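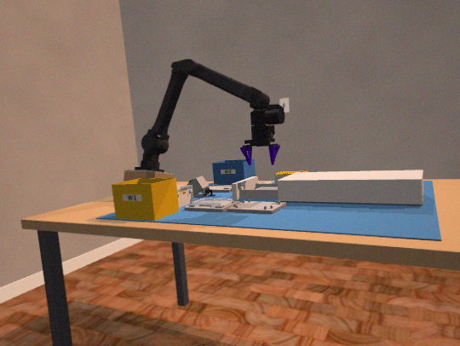 Figure 1. Light wooden table with a blue mat.

Shared Tables: How Students Use Evening Study Space in Flurkesham
Project report by Candela Gallardo and Oldřich Murín

1. Background

The Bhattacharjee Library in Flurkesham began staying open until 11 p.m. in March. Before that it closed at 8, and students who wanted to work later went home or to the cafe on Treltus Street. Our project looked at who uses the extra hours and what they do with them. We chose the subject after both of us failed to get a seat during midterms.

The library has 60 seats on the ground floor. The upper floor closes at the old time, so we left it out.

2. Method

We handed out a one-page survey at the front desk between 8 p.m. and closing. It asked for year of study, travel time, reason for coming and whether the person was working alone. We got 40 usable surveys back. A few more were missing the second side and we did not use them.

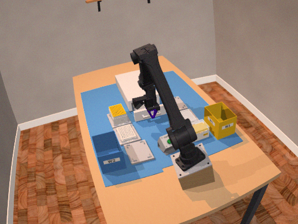 The front desk also gave us its door counts for the spring term. These include people who only came in to return a book, so they run higher than the number of people who sat down and worked. The total for the evening hours was 2,108. Daytime entries for the same term were 3,591.

3. Results

Most of the people who answered were in their first or second year. The most common reason for coming was noise at home, followed by slow internet. Group work came third, which surprised us – we had expected it to be first.

People who lived on the Brustness side of the river stayed later than the others. The last bus back leaves at 10:50 p.m., and several wrote on the survey that they plan the whole evening by it.
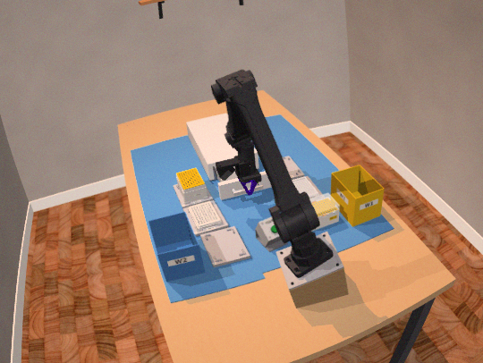
Figure 2. Table and mat, with boxes, plates, racks and bins set out.

Complaints were mostly about lighting near the windows and the vending machine, which does not take cards. Two people asked for a quiet area. One asked for the opposite.

4. Limits of the study

The survey only reached people who were already in the building. Anyone who had given up on the late hours, or never heard of them, is missing from our results. We also ran it close to finals, when the library is busier than usual.
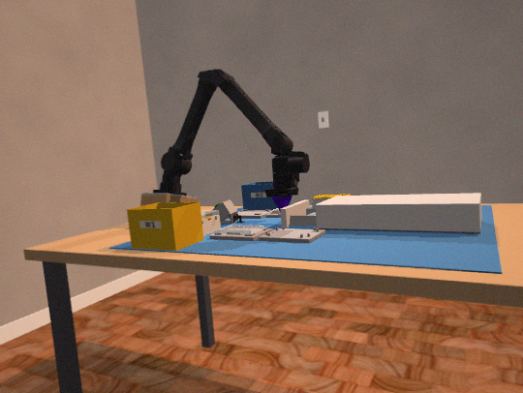

A second round in October would help with this. Oldřich has written a shorter version of the survey that could be left in the dorms, and the question about travel time now asks for minutes instead of distance.

5. Recommendations

Keep the late hours through the fall term. Ask the bus company about a departure after 11. Put the closing time on the outside door, where the old one is still posted.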